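Guides > Ogilvie Bench Setup > Collecting Examples > 4. Recording a tabletop session
2026-08-20 — Niamh Phelan, with corrections by Tomos Jenkins
5 min read

4. Recording a tabletop session

This section covers a normal recording session on the Ogilvie bench, from laying out the props to closing the batch. It assumes that you have finished the arm calibration in section 3 and that the overhead view opens in Tetley without a warning.

4.1 Before you start

1. Turn on the bench controller and wait for the status light to stay green.
2. Open Tetley and choose New Batch. Enter your initials and the bench name.
3. Select the task list. Kitchen tasks are in the list called Sano.
4. Check the free disk space at the bottom of the window. A full kitchen batch needs 266 GB.
5. Wipe the tabletop with a dry cloth. Crumbs of foam from the gripper pads show up clearly on a white surface.

CAUTION: Keep hands off the table while the arms are enabled. Press the stop button before you move a prop, even if the arms look parked.

4.2 Laying out the props

1. Take the props listed for the batch out of the bin. Leave the rest in the bin with the lid on.
2. Place the large items first: cookware, colander, plate, toaster oven.
3. Fill in with the small items. Drop them by hand from a low height and leave them where they land, unless they roll off.
4. Turn at least one long item so that it rests partly on another. The policy needs to see overlaps.
5. Look at the overhead view. Every item named in the task must be visible there. Items that no task mentions can run past the border.

Do not tidy the layout. Earlier batches had everything in rows, and the trained policy reached for the row positions even when the props had been moved. A bottle on its side is fine, and so is a spatula lying across a pan.
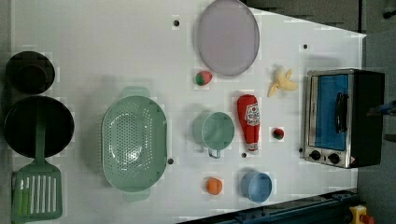 Once you are happy with the layout, press Save Start. Tetley stores a still with the batch and uses it as the reference for resets.

Note: Small round fruit can settle over the bolt holes in the tabletop. The gripper can still pick it up there, but check the first attempt closely.

4.3 Recording

1. Read the task prompt aloud once. It helps you keep to the wording, for example "put the orange fruit in the bowl."
2. Press the left pedal to start, then drive the arms through the task at a steady pace.
3. Press the left pedal again when the item is released and the arm is clear.
4. Mark the attempt as Good, Recovered or Failed. Keep failed attempts — they go into a separate set and are used to train the success check.
5. Change the layout after every 5 attempts and press Save Start again.

If Tetley shows error 409, another operator has the same batch open. Close yours, pick a new batch name and carry on. Your saved attempts are not lost.

4.4 Closing the batch

1. Park both arms and press the stop button.
2. Play back 2 attempts at full speed and look for dropped frames.
3. Choose Close Batch, then Send to Dondness. The upload runs in the background, and you can log out once the bar turns gray.
4. Return the props to the bin.

The pedal labels will change with the September release. Until then, follow the labels printed on the pedals themselves.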